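Fala tenants asked to claim their cables

The cable drawer at Fala is full. The second cable drawer, opened in spring as a temporary measure, is also full, and tenants of the shared workspace have until Sunday to come and claim what is theirs.
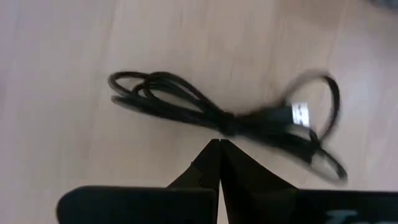
Photo: Fala building newsletter

A notice went up in September asking people to bring spare leads to the long table so they could be sorted, coiled and, where possible, reunited with whatever they once powered. The count at the end of the first afternoon was 157, from a building with 69 desks. Most were black. Several had been wrapped into the tight bow-tie bundle that new electronics come in, a shape few people manage to reproduce at home.

The sorting rules are simple. Anything with a USB plug goes in one pile, anything with a wall plug in another, and anything that fits no known device goes back to the person who brought it, if that person will admit to it. Charging cables are kept coiled in trays so they stop knotting themselves to their neighbors.
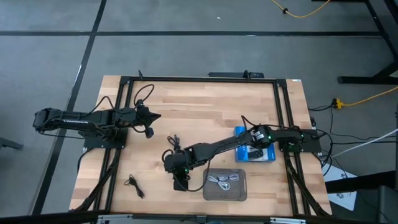

Kushwaha wrote in to the newsletter to ask whether a printer lead handed over in the first week could be returned, the printer having been found in a closet. It could, provided it can be picked out from the other printer leads.

Progress has been steady, if slow. A long cable takes a minute to coil properly and a good deal longer if it has been stored with rope, string or another long cable. Tenants are asked to separate such things before handing them in. So far this request has been widely read.

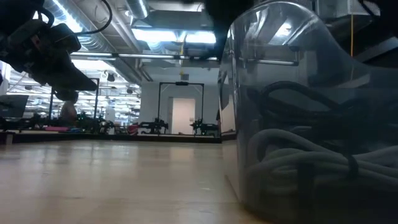 Rope and a black cable share a clear container at Fala.

Unclaimed leads that still work will go to Prorkar, the repair shop downstairs, which has offered to test them and sell them from a bin by the register. The shop says it can take up to 500. Anything beyond that goes to Inderine for recycling, along with the frayed ones and the adapters for phones that went out of use two moves ago. Inderine's collection box holds 2,000, a figure the building hopes to take as reassurance and not as a target.

Short cables have proved the hardest to place. They are too short to reach a desk from the wall and too good to throw away, and they tend to end up back in the drawer by the following morning. A separate hook has been put up for them by the kitchen door. 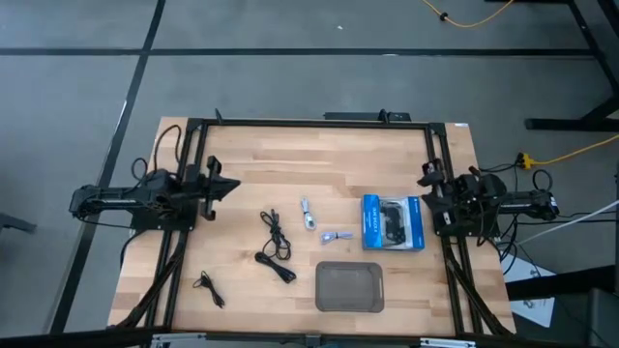 Cables on the tabletop, in black, lavender-gray, and white and silver.

Claims can be made at the front desk until 4 p.m. on Sunday. Bring the device if you have it. Labels and twist ties are free, one handful per tenant.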